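The Hollevura is open again!

After 2 long winters of scaffolding and dust sheets, the old picture house on Nemerel Street has its doors open, and if you haven't been in yet, please go. The first public evening was a Saturday in July and the queue went round past the chemist's before seven o'clock.

The main hall seats 256 now, down from 300 in its cinema days, and the lost seats have bought everyone a decent bit of leg room. The plaster ceiling has been cleaned and repainted in its first colours (a soft green with cream, much lovelier than the brown we all remember) and the balcony rail is back where it belongs. Do look up when you come in – the little stars over the stage were hidden behind hardboard for years.

More than 591 people gave money to the Raise the Roof appeal, many of them a few pounds at a time, and their names are painted along the staircase wall. It takes a while to get up those stairs if you stop to read them all!

The autumn programme is a good mix. The Lysenko Quartet open the season with an evening of folk tunes, then there's a week of silent films with live piano, and the Patura Players bring their new comedy in time for half-term. Family tickets are on sale for the Sunday matinees too, and the café in the foyer opens an hour before every show – the ginger cake is very good.

Tickets are at the box office from ten until four, or at the door if there are any left.
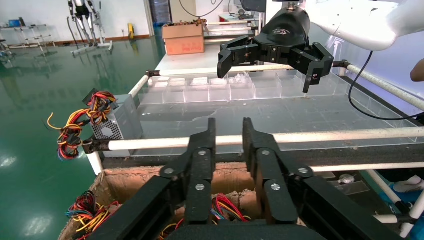
Two black grippers at the work table.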